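Paper is the cheapest thing in my workroom and the thing I'd miss most! I get through it by the roll - for lining drawers, covering the bench, wrapping brushes, making little envelopes for seeds and screws - and over the years I've picked up a fair few habits that make it go further and behave better. Most of them cost nothing at all.

## Covering a bench or table

Buy the plainest, palest paper you can find. Beige or buff is ideal, as pencil marks show up well and so do dropped pins. Mine comes from Varken, in a roll that's wide enough to cover the bench in one go, so there are no joins to catch a ruler on.

Cut it longer than the table, let it hang over both ends and tape it underneath. Tape on the top always lifts sooner or later and picks up fluff. If the paper has been tightly rolled, put it curl side down and leave it overnight with a few books on the corners.

When it gets grubby, flip it. When both sides are grubby it still makes perfectly good glue paper, and after that it can go under the mower when you're oiling the blades. 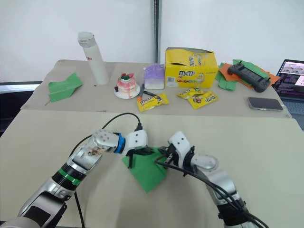

Varken rolls are lovely but they do run narrow on a big dining table, according to one reader, who lays two lengths side by side and overlaps them by 2 inches, with the join running away from whichever hand does the cutting. I tried it and it works a treat. A thin smear of flour paste along the overlap keeps it flat, and it peels off again without tearing if you're patient.

## Getting a really crisp fold

Every sheet has a grain, just like wood. Bend it gently one way without creasing, then the other. The way that gives less resistance is the way the grain runs, and a fold made along it will be sharp and clean. Fold across the grain and you get a slightly cracked, fuzzy edge, especially on thick or coloured paper.

A few other things that help:

- Fold away from you on a hard surface. A cloth or a padded mat underneath makes a softer crease.
- Press lightly first, check your corners meet, then go over it firmly. It's so much easier to nudge a soft fold than to undo a hard one.
- The back of a teaspoon does nearly everything a proper bone folder does. I used one for years before treating myself to an Ellero folder (which I adore, I admit).
- Put a scrap of tracing paper between the spoon and your sheet if it's a dark colour, or you'll leave a shiny streak.
- Score card before you fold it. An empty ballpoint is perfect.

For anything that has to match on both sides - boxes, darts, planes, the flaps on an envelope - fold the sheet in half first and open it out again. That centre line is worth its weight in gold.

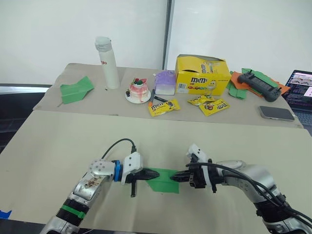 Once you have the line, work outwards from it in pairs. Do the left flap, then straight away the right, before you move on to the next stage. If you do everything on one side first the small errors add up, and by the end one side is fatter than the other and you can't tell where it went wrong.

Thin paper is kinder than thick for anything with lots of layers. If you only have thick, make the whole thing bigger.

## Seed and screw envelopes

My most-used fold of all. Take a square, bring two opposite corners together to make a triangle, then fold each of the side corners across to the far edge. Tuck the front flap down and you've got a pocket, with the back flap left over to close it. No glue!

I keep 33 of them in a shoebox by the back door, filed by month from February on. Write on the envelope before you fill it - pens skid dreadfully over seeds. For heavy screws use brown parcel paper, doubled. The Arnardóttir hardware catalogue pages are excellent for this too, if you get it through the door, being tough and slightly waxy. 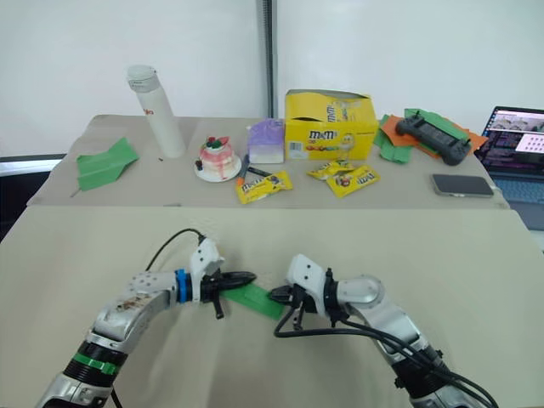 ## Keeping paper flat and dry

Store sheets lying down, never on end. A damp shed will ruin a good stack in one autumn, so mine lives under the spare bed in a flat Brornholm storage box with a sachet of rice tucked in a corner. Change the rice in May and again when the heating goes on.

Creased sheets can usually be rescued. Iron them face down on a clean tea towel, on the coolest setting with no steam, and keep the iron moving. Then straight under something heavy until teatime.

Offcuts bigger than a hand go in the box. Smaller than that and they're spills for lighting the stove.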